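Gritton: an afternoon at the holiday apartments open day

The brochure for Trurkivetti House promises "the soul of the old harbour under one historic roof", and I went to Gritton in February mainly to find out how much soul you get for the money. The owners, a lettings firm called Gremen, had opened all the finished apartments for one afternoon to agents, writers and anyone local who wanted a look. I took the slow train and walked up from the station in drizzle.

First, the location. The website says the front door is three minutes from the sea. I walk quickly and it took me eleven, the last part up a flight of steps with no handrail. With a pushchair or a big suitcase you would go the long way by the road and arrive in a bad mood. The street itself is pleasant enough. There's a baker, a shop selling candles, and a pub that had a sign up saying it was closed until Easter. "Lively all year round" is how the brochure puts it.

We were met in the hall by Poonam Jaiswal, who manages bookings for Gremen and was more candid than her employer's leaflet. I asked about the frescoes. She said there was one, on the first floor, and that it was "mostly restored". I'd have said mostly repainted. The blue is very blue. A patch near the window has been left as it was found, brown and flaky, and I liked it far better than the rest.

The apartments are named after places the original merchant is supposed to have traded with. Phetsri, on the second floor, is the one in all the photographs, and it does have lovely tall windows and a proper bath. It also has the kitchen of a much smaller flat: two rings, a fridge at knee height and nowhere to put a chopping board. It's advertised for six. I sat on the sofa bed and could feel the bar.

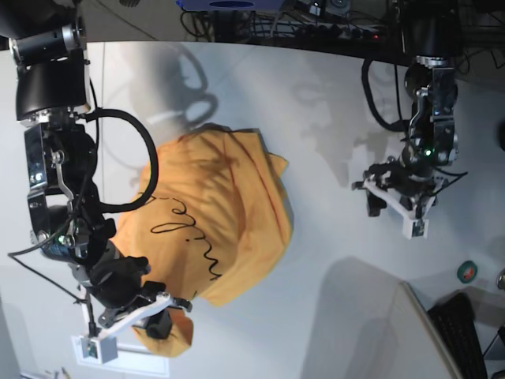 I asked about noise as well, as the bedrooms face the delivery yard behind the baker. Poonam said guests found it charming. When I asked what time the vans came she said five, and then that there were earplugs in the drawer. I looked, and there were.

Prices next. The nightly rate for Phetsri in summer is £340, with a cleaning fee of £100 on top however long you stay, so a short weekend works out badly. There is a deposit too, and a charge of £40 if you want to arrive before four in the afternoon. The whole house can be taken for a week in August for £4000, and for a big family splitting the bill I can see the sense in that. For a couple I can't. The hotel on the seafront has worse curtains and better breakfasts, and you can leave your bags there.

Some things I'd praise without grumbling. The heating worked, and it was a raw day. The beds in the two ground-floor apartments are firm and wide, the towels are thick, and whoever chose the reading lamps has tried to read in bed. The courtyard has a fig tree against the south wall and a bench that gets whatever sun is going. I ate my sandwich there during a dry spell and thought a bit more kindly of the place.

The talk about the building's history was thin. We heard that the merchant built it for his bride, then that he built it to spite his brother, and neither version came with a date. I asked whether there were any papers and was told they were being looked into.

If you do book, ask for the ground floor at the front, bring your own sharp knife, and get the full price with fees in writing before you pay anything. The last good train back leaves at ten past six. I caught it with a minute to spare, going down those steps in the dark with one hand on the wall.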